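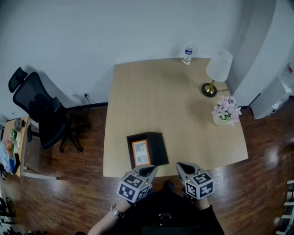
Hand-held grippers, open black box, orange-edged card or package inside.

Been reading the Gurholm write-up. Claim: 200 demos recorded by hand, no robot involved, and the arm then copies the task.

Maybe. But the test was 30 tries, on one table, under the same lamp. Move the lamp and run it again.

Also, 2 people recorded everything. I'd like to see a third pair of hands before anyone says "general".

Ren gets 12 lines in the results and no failures listed. Where are the failures?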